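Wipe-clean craft mats: are they worth the extra?

Households that do their mending and model-making at a table are being sold a new line in printed coverings this January, and the claims made for them are generous. Kastetti, which sells the mats through its own shops and by post, says a printed surface "hides daily wear" and will look fresh after 15 months of regular use. The plain grey version costs four pounds less. What the extra money buys, as far as anyone can tell, is flowers.

The firm says it asked 224 customers for their views and that most were pleased. It did not say how they were chosen, or whether any had paid for the mat themselves. A request for the full set of answers got a polite reply and no answers.

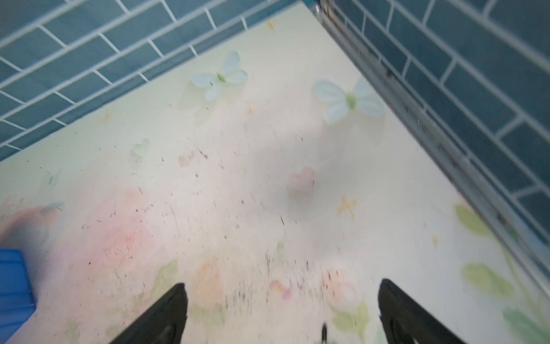
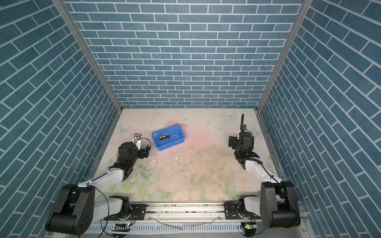 Pale prints have been tried on worktops before, and the complaint then was the same one heard now from people who use a table for more than looking at. Mei-kuen Lui mends lamps and small radios and has gone through several coverings. "They tell you a pattern hides the dirt," she said. "A dark pattern might. Cream with roses on it does nothing of the sort." It is hard to argue when dark crumbs show up plainly among pale green leaves and white butterflies, and a whitish, streaky worn patch is easy to pick out too. A shallow blue tray with a screwdriver in it is at least a sensible thing to have on such a surface, whatever the surface cost.

Cheuk-hei Wu, who speaks for Kastetti, said scuffs were "part of the life of any mat" and that buyers should wipe the surface daily with a damp cloth. The leaflet in the packet says weekly. Asked which was right, he said both were - the leaflet was a minimum.

Edges are another matter. Grit gathers wherever a covering meets a rail or a wall, and no print will help with that. Pei-shan Kan, who runs a repair evening at the Wurnitz hall, would sooner spend the money on a decent brush. Her own tables have bare tops, which she sands once a year.

Kastetti says a darker design will follow in the spring. It has not given a price.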